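Two arms, cables pull the wrist when reaching to the far side of the board

Posted in Home builds and shared workshops
5 January 2021

Leokadia Urbańczyk

Good evening to all. I am building a pair of arms with hands in our shared workshop, the project is called Derkura. The arms stand on the left and right side of a table and a small computer drives both. I want them to put pegs and cylinders into a board, first slowly and later with some speed.

My problem is the following. When one arm works close to the body, it repeats very well. When it must reach to the far side of the table, the fingers come a little too high and turned to the outside. I have calibrated the joints three times and the error always comes back in the same direction. I begin to think it is the cables. They leave the arm on the underside and hang free until the table edge. The longest one is 700 mm from the last clip to the plug.

I would like to know two things. Is it possible that such a light cable moves the wrist so much? And if yes, how do you fix cables on an arm so that they do not pull and also do not get caught between the joints? I do not want to drill the casing if I can avoid it. Thank you in advance.

Thoroddsen

Yes, cables. Tie them up.

Latham

Yes, it is possible, but please measure it before you change anything. Switch on the motors, put the arm in the far position and write down where the fingertips are. Then lift the cable with one hand, so that it has no weight on the arm, and measure again. If the fingertips move, you have your answer. If they stay in the same place, look at the play in the elbow or at the holding current of the shoulder motor, which is a very common fault on home builds.

If it is the cable, do not make it tight. A short cable pulls more than a long one. You need a loop at each joint, and the loop must be large enough when the joint is fully bent. I put soft hook-and-loop straps around the casing, one before the elbow and one after it, and no drilling was needed. Move each joint by hand over its whole range with the power off before you close the last strap.

Relis

I had almost the same fault on my own pair in August and I can add a few things to what Latham wrote.

My pegs go into a row of narrow slots, and for this kind of work the wrist must arrive straight, otherwise the peg touches the edge and turns in the fingers. With the left hand I now pinch the small blue peg between the fingertips and stop just above the slots in the white plate, and only then do I correct the angle. The right hand stays open over the table during this time.
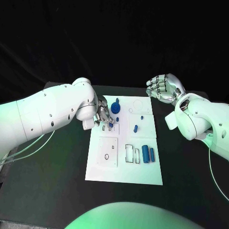

Cable routing was only half of the repair for me. The other half was the order of the movements, because I used to turn the wrist at the same time as I stretched the arm, and the cable had then its strongest pull at the worst moment. Now I stretch first, wait a short time, and turn after. I still let the thin cables hang in a curve under both arms and go away to the lower corners of the table, so you see that they do not have to be hidden inside. What matters is where the last fixed point is. Mine was too near to the hand. I moved it 70 mm back in the direction of the elbow and the turning to the outside became much smaller.

One more remark about the board. Fix the sheet to the table before you calibrate. I lost one evening to an error that was only the sheet moving under my sleeve.

Leokadia Urbańczyk

Thank you, Latham and Relis. I made the test with lifting the cable and the fingertips came down 14 mm, so it is the cable. I have ordered the straps. Relis, do you wait a fixed time after stretching, or do you read the motor position until it is quiet?

Relis

I read the position. A fixed time also worked, but it was slower.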